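Kumiko Oshima is already talking when I sit down. She has been at her desk since before breakfast, she has a chapter that won't behave, and she wants to tell me about it straight away (I'm delighted, obviously - this is why I wanted to meet her).

"It's a map problem," she says. "I drew the map too early, and now everyone has to walk up a mountain I don't need."

Readers who have followed her since *Sodska* will know the feeling of walking up Oshima's mountains. Her new novel, *Aruvstead*, is her third, and it is easily the one I've pressed on the most people. It follows a surveyor sent to measure a valley where distances depend on who is doing the walking. A child crosses it in a morning. The surveyor's employer, who is frightened of the place, takes a week over the same path. I read it in two sittings, then went back to the start to see how she'd done it.

What I most wanted to ask about was rules: how you make up a strange place and keep it strange without letting it fall to bits.
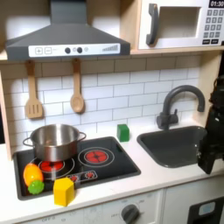 ## Rules the reader never sees

"I write all of them down," she says. "Every single one. For *Aruvstead* I had 46 pages of notes on how the walking worked, and I think four sentences of that are in the book."

Doesn't that feel like a waste?

"No! It's how I hear when something's wrong. If a character gets to the river too soon, I feel it the way you feel a missing stair. I couldn't do that if I was making it up as I went along."

She is firm, though, that the notes must stay in the drawer. Her first attempt at the book opened with the surveyor's employer explaining the valley over dinner. It ran to nearly 600 words before anybody stood up. Her editor, Achilleas Triantafyllou, drew one line down the margin and wrote "Later?" beside it.

"I sulked," says Oshima. "Then I moved it to chapter nine, and then I cut it. By chapter nine you've watched a man walk towards a gate for three days. You don't need the dinner."

I told her that gate was my favourite thing in the book. She looked pleased and then worried, and asked whether I'd understood about the dog. I had not understood about the dog. We spent some time on the dog, which I won't go into for the sake of those who haven't got there yet, but do pay attention to which side of the gate it's barking from.

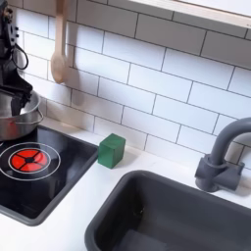 She came to all this sideways. Her first novel, *Trurnura*, was meant to be a realistic story about two sisters running a ferry. The ferry kept arriving at places that weren't on the timetable, and in the end she stopped correcting it. The finished manuscript was 738 pages long and went to a small press called Rallis, who asked, very politely, if it might be a bit shorter.

"They were right. I'd put everything in. I was so afraid I'd never get another go that every idea I'd ever had was on that boat."

How does she decide what to leave out now?

"I ask what the characters would bother to mention. You don't describe your own front door. If you've lived all your life in a valley where the road stretches, you complain about it the way people complain about buses. So that's what goes in - the grumbling. The grumbling does so much work!"

It's a lovely piece of advice, and it explains a good deal about why her books sound the way they do. The villagers in *Aruvstead* are never in awe of where they live. They're annoyed by it, they tell jokes about it, they plan their washing by it. All the wonder is left to us.

## On not being liked by everyone

The response hasn't been all praise. Some readers who loved the big, generous sprawl of *Trurnura* have found the new one thin. I read her a couple of the politer complaints and she nodded along to both of them.

"I can see that. It's a smaller book. It has one idea and it stays with it."

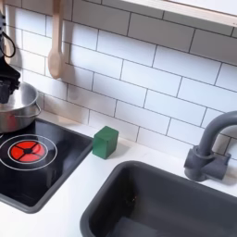 Sihan Tang, in a long letter she has kept, argued that the valley needed a history, and that a place with no past can't really frighten anyone. Who built the gate? Who measured the path the first time? Oshima wrote back, and the two of them exchanged letters right through July.

"It was the best argument I've had in years," she says. "I still think I'm right about this book. But I've started the next one, and it has got a past. It's got an enormous past. So I suppose I lost."

The next one is where the unwanted mountain comes in. She won't tell me the title, only that it concerns a town whose founders are still arriving, one at a time, in the wrong order. She has 65 of them on a list. Not all will get a name in the text, but she knows what each one is carrying.
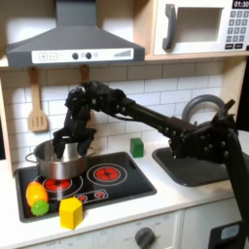 I asked whether she reads much fantasy while she's drafting. Hardly any, she said, though she'll go back to old favourites between books. What she does read is bus timetables, parish histories, letters about drains. Anything where people are being practical about a place they know well. She once got a whole chapter of *Sodska* from a dispute over a footpath, and she's still cross that she had to tone it down to make it believable.

And for anyone starting out, with a drawer of maps and no first page?

"Pick the person who's most fed up with the place and follow them for a day. Don't explain. See what they trip over. You can always go back and put a mountain in."

She glanced over at her own map then, and picked up a rubber.

*Aruvstead* is published by Rallis on 9th October.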